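Website inspection checklist, with our comments
Grunwood hosting, small shop sites, revised February

We use this list before a WordPress site goes live and again when the owner asks for a check. Mark each point OK, Not OK or Does not apply. Please write a comment also when the point is OK, it helps the next person.

1. Backups
Daily backup is switched on: OK
Backup is kept on a different server: Not OK
Restore was tested on a copy of the site: OK
Comment: The files and the database were both saved, but in the same account as the site. If this account is lost, the backup is lost with it. Moved to Mornlow storage. The test restore took 17 minutes.

2. Log-in and users
No user has the name "admin": OK
Two-step log-in for all administrators: Not OK
Old accounts removed: Not OK
Comment: Three former staff could still log in, one of them with full rights. I changed them to Subscriber first and will delete them when the owner agrees. Be careful with deleting, WordPress asks who shall receive the old posts and it is easy to click too fast.

3. Plugins and theme
All plugins updated: OK
Unused plugins deleted, not only deactivated: Not OK
Theme has a child theme: OK
Comment: There were 20 plugins and two of them did the same job (contact forms). The Daledico form is the one in use. The other has still 3,000 entries stored with customer addresses. The owner must decide before we remove it.

4. Comments and forms
Spam filter active on comments: OK
Spam filter active on forms: Not OK
Comments closed on old posts: OK
Comment: The waiting list had more than 1,000 comments, nearly all of them spam. I looked through the first pages and found a few real questions, so please do not empty it in one click.

5. Pictures and media 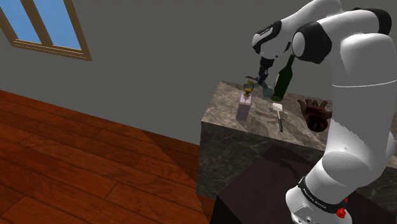
Media libraries grow without any plan, and this is the section where I write "Not OK" most often. Check first the file size, then if the picture has an alternative text. Many owners leave this field empty or paste the file name in it. Write short and plain words, for example "White and black robotic arm over a marble-topped counter", and the visitor with a screen reader has what he needs. The lettering FRANKA EMIKA can be included if the page talks about the maker, otherwise leave it out.

Large files reduced: Not OK
Alternative text filled in: Not OK
Licence noted for bought pictures: Does not apply

6. Certificate and redirects
Certificate renews by itself: OK
Old http addresses go to https: OK
Comment: The colour of the padlock is not a test. Open the certificate and read the expiry date.

Points marked Not OK go to the Sæther support queue before 4 pm. Keep one copy of the list in the site folder.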